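## Setting up outage alerts in Hisadik

Welcome to my favorite part of the whole guide! Once alerts are running, Hisadik will tell you when the power drops on your street, when a crew is assigned, and when service comes back -- all without you refreshing a map on a dying phone. Set aside a quiet half hour and do this while the weather is calm.

**Before you start**

- Your Hisadik base unit is plugged in and the status light is solid green.
- You have your utility account number (it's on your bill).
- The backup battery has charged overnight at least once.

### Add your location

1. Open the app and tap **Places**, then **New place**.
2. Type your street address. Pick the match from the list, even if the spelling looks a little odd.
3. Choose your service area. Homes east of the river are usually under **Drisberg**; everyone else should try **Zwane** first.
4. Enter your account number and tap **Link**.

> **Note:** Linking can take a few minutes. If you see code 192, the account number and the address don't match. Check for a missing apartment number and try again.

You can save up to 6 places, so go ahead and add your parents' house or the shop!

### Choose your alerts

5. Tap **Alerts** and turn on **Outage**, **Crew assigned** and **Restored**.
6. Set **Area size**. This is the number of customers who must be out before you hear about a wider outage. The factory setting is 1,001, and it works nicely in most towns. In the country, go lower.
7. Turn on **Storm watch** if you want a heads-up when high wind or ice is in the forecast.
8. Pick your quiet hours. Outage alerts at your own address still come through.

> **Caution:** Hisadik does not report downed lines for you. If you see a wire on the ground, stay well away from it and call 911, then your utility.

### Pair the Pridano speaker (optional)

I love this feature. The speaker reads each alert out loud, so the whole house gets the news at once.

9. Hold the button on the back of the speaker until it chimes twice.
10. In the app, tap **Sound**, then **Pridano**.
11. Tap **Play test**. You'll hear a sample such as "3,155 customers without power in your area." It's only a test, so don't go hunting for candles!

If you'd like to keep the alerts to yourself, open **Sound** and choose **Private listening** instead. Start with the volume low -- the storm tone is loud. 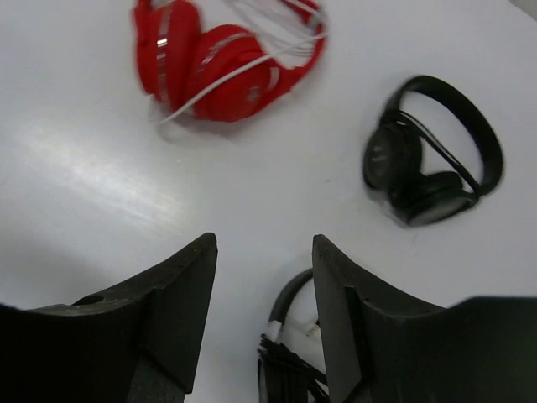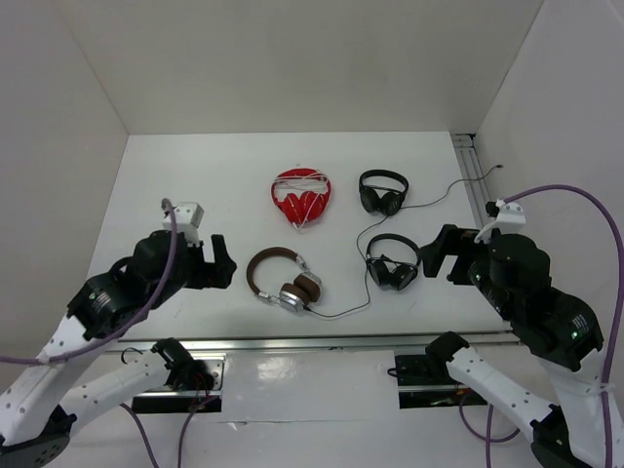
*Red and black headphones on a white tabletop.*

### Run a full check

12. Unplug the base unit from the wall. The light should turn amber and an alert should arrive on your phone.
13. Plug it back in and wait for solid green.

Repeat the check every October, before the ice season.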